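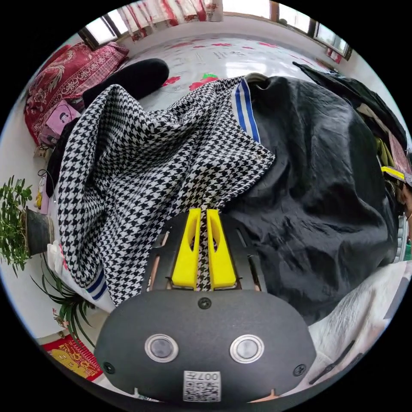
Yellow gripper fingers at a pile of clothing on a flowered sheet

Kitchen > Sauces and Condiments > Hot Sauce > Urnari Green Chile Sauce

Print this page | E-mail this page

Urnari Green Chile Sauce, 32 oz

Urnari is a pourable green chile sauce made by Flakix for home and light food service use. It contains roasted green chiles, water, distilled vinegar, onion, garlic, salt and xanthan gum. No sugar or coloring is added. The chiles are roasted whole, peeled and milled to a medium grind, so small pieces of skin and a few seeds remain.

Heat

Batches are blended to a target of 3000 Scoville units. Heat is checked before bottling and corrected with a hotter chile mash if the batch falls short. Cooking for long periods does not reduce the heat much, but dairy will. For enchiladas with a heavy cheese filling, use the sauce undiluted.

Use

Shake well before opening. The sauce can be served cold as a table condiment or heated to a simmer. It should not be boiled hard – the thickener breaks down and the sauce turns watery. For a warm dip, combine one part sauce with two parts softened cream cheese and heat over low, stirring, until smooth. For braised pork, allow 8 oz of sauce per 4 servings and add it in the last half hour.

Storage

Unopened bottles keep at room temperature until the date on the shoulder. Refrigerate after opening and use within eight weeks. Some separation is normal. Freezing is possible in a separate container with headspace, although the texture will be thinner when thawed. Do not freeze in the glass bottle.

Packaging

Glass bottle, 32 oz, with screw cap and tamper band. Case of four. A pour spout that fits the bottle neck is sold separately under the Prullberg name and is dishwasher safe on the top rack.

Related products

Urnari Red is made on the same line with dried red chiles and has a slightly thicker body. The Li black bean paste is often ordered with either sauce and ships in the same carton. The smoked version of Urnari Green is seasonal and returns in May.

E-mail a question about this product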